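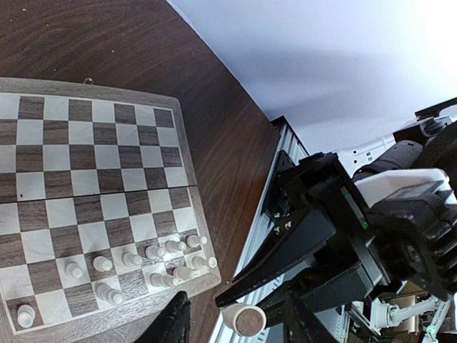
4. Working rules for tabletop handling tasks

Section 4 applies to every Lendau bench arm used for picking up and placing small objects: game pieces, caps, pegs, blocks and similar items. Read Section 3 (Mounting and power) first. Users of the Haugen two-finger gripper should also read the force table in Appendix B.

4.1 Before power is applied

1. Check that the arm is bolted to the bench frame at all four mounting points. Clamps are not an accepted substitute.

2. Walk the cable from the base to the wrist. It must have slack at every joint and must not cross the work area.

3. Close each finger by hand and release it. A finger that drags or sticks goes back to the service shelf with a red tag.

4. Set out the work objects and the surface they stand on. If the surface folds or has a hinge, open it fully and press it flat. A raised seam will catch a low fingertip.

5. Confirm that the emergency stop is within reach of the operator's chair.

NOTE: Two arms on one bench need two stops or one stop wired to both. See drawing 41.

4.2 Setting limits

1. Open the Nimia control panel and load the bench profile.

2. Set the floor height. Lower the closed fingertips until they touch a sheet of paper on the table, then raise them until the paper slides free. Save this value as FLOOR.

3. If the objects stand on a board or tray, repeat step 2 on the board and save the value as BOARD. Do not run a board task on the FLOOR value.

4. Set grip force to 18 percent for the first run. Raise it one percent at a time, and only if the object slips.

5. Set travel speed to SLOW until ten cycles have been completed without contact.

CAUTION: The wrist housing is wider than the fingers. A path that is clear for the fingertips may still bring the housing down on objects next to the target. Check the side clearance whenever pieces stand in neighboring squares or slots.

4.3 During the task

1. One person operates. Anyone else stays behind the floor line.

2. Keep hands off the table while the motors are enabled – this includes straightening a piece that has fallen over. Press PAUSE, wait for the amber message on the panel, then reach in.

3. Approach tall pieces from above and grip below the head. Approach short pieces with the fingers parallel to the row.

4. If a piece is dropped off the table, leave it there until the end of the cycle.

5. Where a second arm shares the bench, only one may be inside the shared zone at a time. The other waits at HOME.

CAUTION: Motor housings can stay hot after shutdown. Do not handle the arm by its motors.

4.4 Ending a session

1. Open the gripper over the table and check that it is holding nothing.

2. Send the arm to HOME, then disable the motors. Disabling first will let the arm sag onto the work surface.

3. Enter the cycle count in the bench log, along with any contact, drop or stop.

4.5 Inspection

Replace finger pads at 1,491 cycles or when the surface is worn smooth. The wrist bearing is checked at 3,536 cycles by a trained person. At the Zemiswood site, send requests for either job to Tekle Bogale and include the arm's serial number.

Section 4 revised 8 June 2019. Earlier printed copies should be removed from the bench.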